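Monday, December 25, 2023

The house is quiet, there is pie for breakfast, and I'm working on the arm budget. I said in the spring that I would write down what this thing cost me before I bought any of it, mainly so that future me couldn't claim he was misled. So this is the planning post. The buying post comes in April, if the money does.

For those just joining: I want a robot arm that tidies. Small stuff, off the furniture, into a bin. My day job is in irrigation parts, so I have no business wanting this, but I do know my way around a purchase order, and I know what happens to people who buy the big shiny item first and look up the price of the cable afterward. I was one of those people with a table saw.

The plan, then, is to do as much as possible in simulation, where everything is free and nothing lands on your foot. I built a living room with a sofa in it, dropped in the arm model, and started making it deal with things on the cushions. Each hour in there is supposed to save me from a line on the spreadsheet. 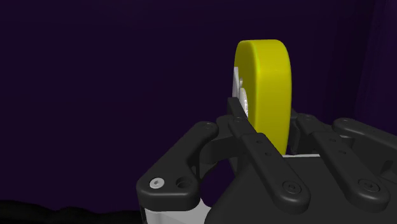 The gripper is the line I've changed my mind about most. I started with the cheapest one Drandton sells, which opens and closes and that's the end of its talents. Then I moved up to the Flanagan, then down again after seeing what Flanagan wants for replacement fingertips, then up again after a weekend of simulated grabbing. What swung it was a yellow roll, a fat round thing with a white hub, standing up on its edge between the black fingers with one of them right up against its flat side. Round things on edge are my whole problem! A box will forgive a lazy gripper, and a roll heads for the carpet. So I want finger links long enough to reach well up the side of something like that, and I want screws I can get at with a normal hex key, and both of those cost extra.

Current state of the spreadsheet, all in dollars:

- **Spare fingertips, two sets:** 96
- **Gripper, the Flanagan one:** 745
- **Pedestal and mounting plate:** 200
- **24-volt supply:** quote pending from Stitgate, who reply to email the way glaciers reply to email
- **Arm:** see below, sitting down

The arm I'm not going to buy new. New is a car. Zuva, the used equipment dealer two towns over, gets ex-factory arms in batches, and they'll hold one with a deposit if you ask nicely and turn up in person. I have asked nicely. They told me the next batch is due in April and that the price depends on what comes off the truck, so the biggest number in my budget is currently a blank cell with a yellow background. I've been told this is not how budgets work. I've seen how budgets work at my job and I'm not sure the blank cell is any worse.

What I can plan for is reach. Reach decides which arms I can even look at, and you can't fix it later with a nicer gripper. I had been assuming that if the arm could get to the front of the seat, the rest would follow. The rest does not follow. Everything small ends up at the back, in the crack where the cushion meets the backrest, and the arm has to come in over the top and point straight down to have a chance. 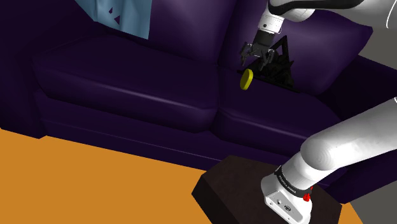
That means either a longer arm or a pedestal closer to the furniture, and a pedestal closer to the furniture means somebody stubs a toe on it every night until one of us moves out. I tried it at several distances in the simulator. Close in is good for reach and bad for living, and farther out the elbow straightens and the poor thing looks like it's trying to get a sock from behind a dryer. I've settled on a spot I can defend in an argument, although I haven't had the argument yet.

The other thing I've added since the last version is a contingency line. It used to be zero, on the theory that I'd be careful. Now it matches the pedestal, 200, and I expect to spend it on cables, on a stop button I can reach from a chair, and on whatever Stitgate charges for shipping a metal box full of heavy copper.

Still open: whether I need a camera mount or can bend one out of bracket stock, and whether the floor wants protecting from the pedestal or the other way around. If you've bought from Zuva and had to return something, please tell me how that went. More pie now.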